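Carkeck Cycles – Hire and Sales
Panniers, Racks and Luggage
Home / Touring / Luggage / Rear panniers

Drolleo Long Haul Rear Pannier Set (pair)

In stock, black and moss green. Slate back in November.

Roll-top touring panniers, sold as a pair, one left and one right. Welded seams, proper hooks, replacement parts kept here in the shop. We've sold these since the first version and hire them out as well, so we see what comes back broken. Not a lot, mostly buckles.

Who they're for
Anyone going further than a weekend. Camping gear, winter clothes, a few days of food. If you only want something for work and a sandwich have a look at the Drolleo Day Single instead, it's lighter and the hooks are easier one handed. These are big bags. On a small frame with short chainstays you may catch your heels, see Fitting further down.

What you get
Two panniers
Two shoulder straps (clip on, take off for riding)
Set of hook inserts for thinner rack tube
Four spare bolts
Allen key, not a good one

What you don't get
The rack. We get asked this every week. Racks are on their own page.

Material
Coated polyester on the sides, thicker stuff on the bottom and the back panel. The bottom is where they wear, from being put down on gravel and leaned against walls. Small holes can be patched with the kit (sold seperately) or bring them in and we'll do it while you have a coffee. Clean and dry first please.

Each bag has one main compartment and a flat inner pocket that closes with a zip. Inner pocket is fine for maps, passport, paperwork. Don't put a wet cape in it, it'll never dry out.

No outside pockets on the standard set. You can add them, they screw on through the three blanked holes on the front. Put the sealing washers in. People leave the washers out and then email us to say the bag leaks.

Waterproof?
Yes, if you roll the top at least three times and clip it down. Rolled once, no. Stuffed so full it won't roll, also no. Fine in heavy rain and spray off the road. Not made for going under water so don't use them to ford rivers.

Loading
Heavy things low and towards the front of the bike. Stove, tins, tools at the bottom. Tent poles are better along the top of the rack than sticking up out of one bag. Try to get both sides near enough the same weight – pick one up in each hand, that's good enough. If the bike wags its tail when you freewheel downhill, stop and move something. Tighten the rack bolts too, check them after the first day and then whenever you remember.

Food goes in last, so you can get at it without unpacking your sleeping bag at the side of the road. We should all know this and still.

Fitting
Hooks slide along the rail once you've loosened the two bolts at the back. Set them so they sit either side of a strut on your rack, that way the bag can't creep backwards. Lower hook goes behind the rack leg, swing it round til it bites. Check heel clearance with the shoes you'll be riding in, and pedal backwards a full turn on both sides.

Rack tube: fits most touring racks straight out of the box. Thin tube needs the inserts. Very fat tube (some cargo bikes, some e-bikes) needs the wide hooks, which we can swap for you before posting. Put it in the order notes. If you don't know what you've got, send us a photo of the rack with a ruler held against it.

Works well with the Van der Linden steel rack, that's the one on our hire bikes. Also the Van der Linden low rider at the front, though these are too big for the front really. Get the small Drolleo pair for that.

Not suitable for: seatpost racks, full suspension bikes without a proper rack mount, kids' bikes.

Hire
We hire the same set with or without a bike. Minimum 2 nights. Deposit taken on a card and given back when the bags come back, a bit of mud is fine, a brush-off is appreciated. Hire sets are last year's colours. If you end up buying a new set within the month we take the hire off the price.

Bookings for Easter and the summer holidays go early so ring or email sooner than you think you need to.

Long use
One of the hire pairs did 1,453 miles with a single customer over one spring and summer, coast most of the way, and went straight back on the shelf with new buckles and one new hook. Back panel scuffed to bits but sound. We've still got it.

Buckles are the weak point. The plastic goes brittle after a few years of sun. They're cheap, they weigh nothing, take two with you. The Cunex buckle fits and is tougher than the orginal, we stock both. Needs a flat screwdriver and a bit of patience.

Looking after them
Wipe down with warm water and washing-up liquid. No washing machine. No tumble dryer, yes someone did. Store them unrolled and open so they air. Bit of salt on the hooks after riding by the sea, rinse it off the same evening or the springs go stiff. Drop of light oil if they have.

Delivery
Mainland orders leave the same day if they're in before 1 pm. Islands and Highlands take a bit longer. If you're already on the road we can post to a campsite, hostel or post office on your route, ring first so we can work out where you'll be. Please check with the place that they'll hold a parcel, not all of them will.

Orders over £200 go free. Under that it's worked out at the basket.

Returns
Unused, with tags, within the month. If you've fitted them to check heel clearance that's fine, just don't ride through a puddle. Faulty ones we sort out ourselves, no need to go through Drolleo.

Also on this page's shelf
Small front pair
Screw-on outer pocket, 800 ml
Patch kit
Wide hooks, set of four
Cunex buckles, in twos
Rain cover, hi-vis yellow (not needed on these, useful on older bags)
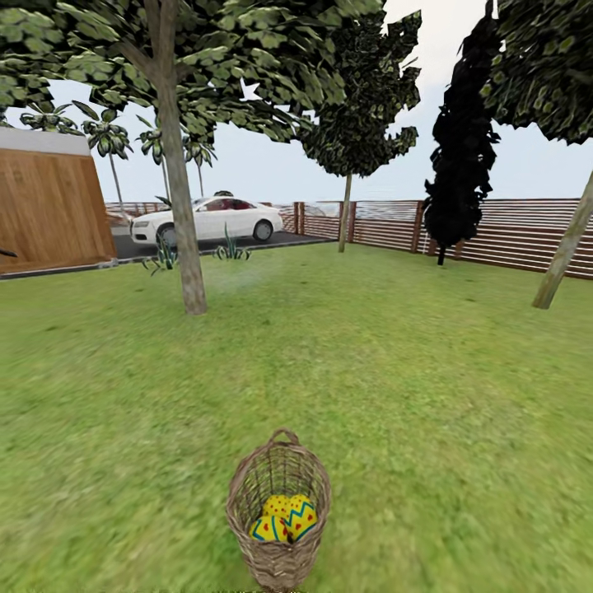

Shop is open through the Easter weekend, shorter hours, workshop closed but we can still fit hooks and sell you a rack. Email gets answered in the evenings.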